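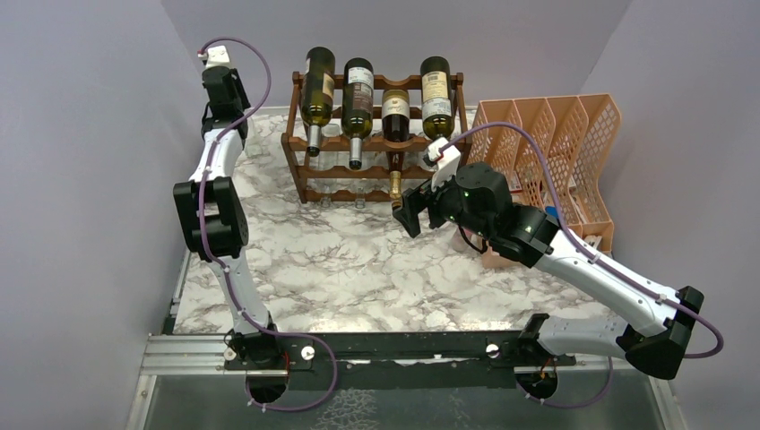 Mirela Vasconcelos thinks 200 is plenty. She wrote to me after my last post to say that if a policy can't learn to pull a bottle from a rack after 200 good demonstrations, the trouble is in the policy and I should stop blaming the data. She has said this to me before, in person, with a fork in her hand.

I don't buy it, and I've been doing enough of the collecting lately to be stubborn on the point.

The wine rack job sounds easy. Five bottles, three tiers, necks facing front. The right gripper goes in open, closes on a neck, draws the bottle out. The bottom row is the one I'd use to test anybody's claims. You have to bring the fingers in low, and the elbow is a big lump of a thing that wants to be somewhere else. When I'm driving, I come in from the right every single time. I didn't decide to. My hands just do it. So if I record 200 of those, what I've got is one approach written down 200 times, plus some wobble.

Inger Fogh comes in from straight ahead and stops short for a moment before she closes. Watch her episodes next to mine and you'd think we had been given different instructions. The fellow we trained on the mix in August (our internal name for it is Grerik, don't ask me) learned to come in from the right AND stop short, in a spot where neither of us would ever stop. I suppose that counts as generalizing.

We have 2,147 episodes on disk as of this morning. I went through a pile of them last week with the sound off and a sandwich, and threw out 820. Some were plain fumbles. A lot of them were fine to look at but useless, with the operator sitting still for ages before the first move, and I have seen what a model does with that. It sits still too. It has learned its lesson very well.

What bugs me is that the bigger number is the one that goes on the slide. You say 2,147 and people nod. You say 1,327 and somebody asks why so few. Then they want to know when we can add a second task, and we haven't shown that the first one works if you swap the bottles around.

That swap is my real complaint, by the way. The labels differ, the capsules differ - silver, gold, dark - and I would bet money the model is keying on the gold one down in the bottom row, as it has no reason to care about the shape of a neck when a shiny bit of foil will do. Mirela says to randomize the bottles and quit moaning. Fine. We will. But then it's no longer 200, is it? It's 200 for each arrangement you care about, and there are a lot of ways to put five bottles in a rack.

The plan until the end of the year is 4 arrangements, two operators, and a note with every episode saying who drove. Inger wants to trim the pauses automatically. I want to look at them by eye first, as I don't trust a script to know a pause from a careful approach.

Mirela, if you're reading, you're welcome to come and drive for an afternoon. Bottom row only.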